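Open Day at Zorko

The invitation said the demonstration would begin at two, and at two the visitors were still being given name stickers. Wilma Boersma got one that read WILLA. She put it on anyway. She had come a long way on behalf of the Bloxham hotels, all 29 of them, and she had been called worse by the wake-up service.

"Our bed is through here," said Junpei Murakami, who had been told to be warm and was working on it.

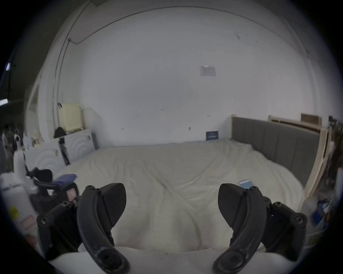
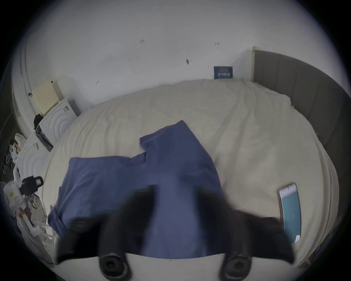 The bed at Zorko, with the grippers at work above the cream bedding.

It was a real bed, which surprised her. She had expected something on a pedestal. It was pushed up to a scuffed white wall with a little navy sign at the head of it, and it had the kind of gray upholstered headboard Bloxham had bought 400 of the spring before last and regretted by fall.

"What does the sign say?" she asked.

"It's about the bed," said Junpei, in the voice of a man who had walked past it every day for a year.

The product was called Uvar. Uvar made beds. More exactly, Uvar was going to make beds, and in the meantime it was learning how from people who made beds at it. Kanako Takeda, who ran the project, explained this to the group with her hands folded. There had been 3284 practice runs as of that morning. A run could be a corner tucked, a wrinkle chased to the edge, or an object moved out of the way so the wrinkle could be got at.

"And how many of those went well?" asked a man from Sakberg, the linen people. He had his pen out.

"All of them were informative," said Kanako.

The man from Sakberg wrote down a number anyway.

Wilma had started out in housekeeping, at nineteen, under a supervisor who checked corners with a ruler. She could do a double in under three minutes while holding a grudge. She had not mentioned this on the registration form, where she had put "Procurement," and she did not mention it now. She stood with her bag in front of her and watched a gripper come down toward a piece of blue cloth with enormous care, like somebody picking up a receipt in church.

It took hold of the cloth. The visitors leaned in. It let go of the cloth. The visitors leaned out.

"It's reconsidering," said Junpei.

"Does it do that a lot?"

"It's very thorough."

Mayu Nagano, who was the youngest person on the staff and had plainly been awake the longest, moved in to smooth the cover. Kanako shook her head very slightly. Mayu moved back. The wrinkle they had both been looking at stayed where it was, long and shallow and on a diagonal, and Wilma found that she could not look at anything else. She could feel it in her teeth.

On its next try the gripper got a fold of the blue cloth and carried it a short way toward the middle of the bed. There was applause. The man from Sakberg asked what the thread count was, and Kanako said she would have to get back to him, and he looked like a man whose whole afternoon had been leading up to that.

"Questions about deployment?" said Kanako.

"How long for a full room?" said Wilma.

"At present, or as a target?"

"At present."

Kanako consulted Junpei, and Junpei consulted a tablet, and the tablet seemed to want a moment to itself. "The full room isn't one task," he said at last. "It's really 3474 tasks."

"It's one task in our hotels," said Wilma. "It's called the room."

This got a laugh from the back, where Aoi Kamata from accounts had come in for the coffee. Kanako laughed too, a beat late, and made a note. Wilma suspected that by summer there would be a slide with the sentence on it and somebody else's name underneath.

At three they all went down the hall for sandwiches. There was a banner, and a bowl of Zorko pens, and a table of brochures on which Uvar was shown as a blue swoosh crossing an immaculate white bed. Junpei told Wilma that the swoosh had taken eight months. She asked who had made the bed for the brochure. He thought about it and said that it would have been Mayu.

She ate half an egg sandwich. She took a pen. Then she said she had left her scarf, which was in her pocket, and went back up the hall.

Mayu was there alone, frowning at a screen. She looked up, looked at the sticker, and said, "Did you forget something, Willa?"

"Give me the other side of that," said Wilma, and put down her bag.

They had it flat before either of them had properly decided to. Wilma did the corner by the wall, the bad one, leaning in under the navy sign with one knee up, and snapped it tight with the heel of her hand. Mayu watched this closely.

"Could you do that again," she said, reaching for the gripper, "but holding one of these?"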